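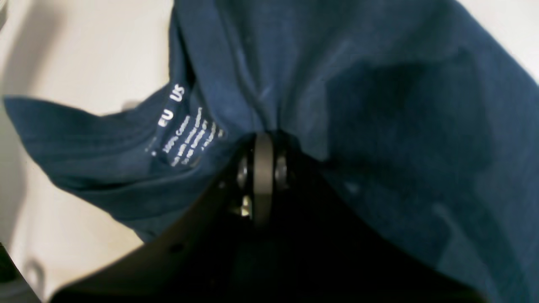 Dullell gripper kit: a club review

Our robotics club at Jarach has had the Dullell kit since the start of spring term, and I've put off writing this up because every time I sat down to do it somebody wanted to try one more thing with it. So, finally, here are my thoughts!

We bought it for the Clilledico challenge in May, where teams have to teach an arm to pick up and fold clothes. If you've never tried this with a robot, it is a brilliant, maddening job. A block stays the same shape when you grab it. A T-shirt doesn't, and you get a new puzzle every single time. Our old gripper (home-made, much loved) was hopeless with thin cotton, so we spent 300 pounds of the club's money on the Dullell and crossed our fingers.

I love it. The grip on cotton is lovely and firm, and the wrist camera gets in so close that you can read the washing instructions on a shirt, or at any rate the big letters. Yaowalak Rungrueang, who writes most of our training code, was thrilled with that view, as the folds near the fingers are what her program needs to learn from.

The part I didn't expect to care about is the foot pedal. START, ZERO and STOP, all on the floor, so both your hands stay free for sorting out the next shirt.

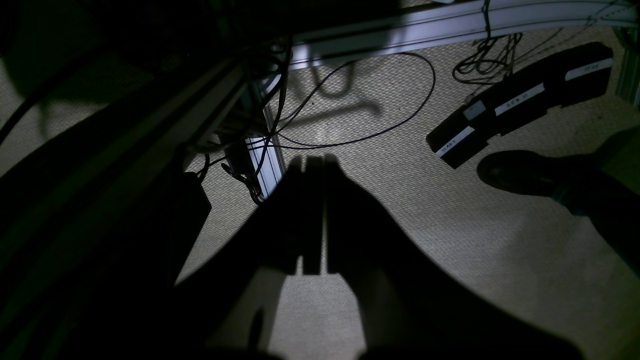
New members pick it up in one session, which I can't say for the Howlader software we used last year (two pages of keyboard shortcuts, and one of them wiped your work). We've now saved 61 runs and I'd guess the pedal has spared us a good few arguments over who was meant to be pressing what.

Grumbles? A few. The manual is thin and skips the part about setting the zero position, so read the forum first. Cable ties would have been a kind thing to put in the box. Small fingers will find the screws easier than mine did, and dark cloth needs a good lamp or the folds all blur together on screen.

Would I buy it again? Yes, tomorrow, and I'd get a spare set of finger pads in the same order. We're on to towels next, and then jumpers if Yaowalak gets her way.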